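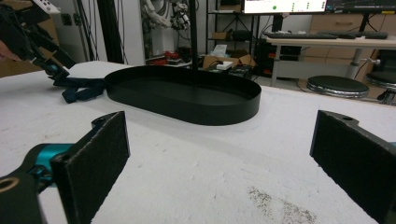 4. Planning the purchase

4.1 What we already had, and what it was costing us

Before we say anything about prices, it is worth going over how the equipment plan came together, because most of the decisions that mattered were made at a desk with a spreadsheet open. Our first budget was drawn up in December by Adelmo Cattaneo, and it was a generous one. It assumed that every demonstration would be collected by driving an arm remotely, and it set aside the bulk of the money for a second arm and the mounting hardware to go with it. Hand-held grippers were down at the bottom of the sheet under "accessories", next to spare cables and felt.

We are fond of that first spreadsheet, and we still think the reasoning behind it was sensible for a lab that had never collected data at this scale. What it left out was people's time. When we went back through the booking records for the pilot period, we found 372 hours of bench use, and a good part of that was setting up, homing and waiting for one person to finish so that another could start. A hand-held gripper doesn't need homing, and a new student can be comfortable with one by lunchtime.

4.2 Quotes

We asked three suppliers for prices on a pair of parallel-jaw hand-held units with felt-faced fingers. Bromero quoted $1,189 per unit with the linkage assembled. Marchal quoted $719 per unit as a kit, with assembly left to us (we allowed about 5 hours each, and we'd ask anyone copying our plan to allow the same and not be too proud about it). Jillow could not offer a price before the end of the financial year, and we were sorry to leave them out of the comparison. All quotes closed on Jun 30, 2021 and we have not adjusted them since.

On paper the kit wins easily. Once assembly is charged at our technical rate the difference narrows a good deal, and it narrows again if you count the replacement finger pads, which Marchal sells only in full sets. We have kept both options in the plan and let the size of the group decide: for two units or fewer we would buy assembled, and beyond that we would build.

4.3 Consumables and the bench itself

The line we underestimated most badly was the cheap one. Task objects, pads, fasteners and tabletop surfaces came in under a single heading in the first budget, and that heading was spent well before the others. Work with trays and soft goods such as ribbon and strapping is lovely for studying grasping, and it asks for very little in the way of capital, but the bench takes a fair bit of punishment over a season.

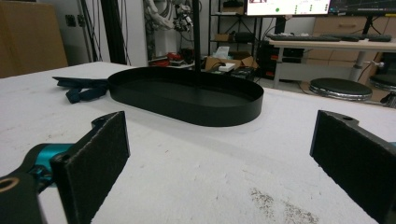 Figure 3. The work area from the hand-held gripper, with the black oval tray and navy ribbon on the white tabletop. Scratches and speckled marks are visible on the surface.

Surface wear of the kind visible in Figure 3 is cosmetic as far as the gripping itself goes. It does matter for planning, though, as anyone training on images will want to decide early whether the tabletop is to be kept in one condition or allowed to age along with the data. We chose to let it age, and put a replacement top into the second year. Groups who prefer a uniform background should bring that purchase forward and budget for at least one more.

4.4 Sharing the room

Our last planning question was floor space. The Gredar project, which paid for the desk computers, needed its monitors within sight of the bench, and that settled the layout before any gripper had been ordered. We would gladly have had a wider table. The one we have fits between the shelving and the desk with enough room for a stool, and widening it would have meant moving the power outlets, for which the building office wanted a separate application and its own line in the budget.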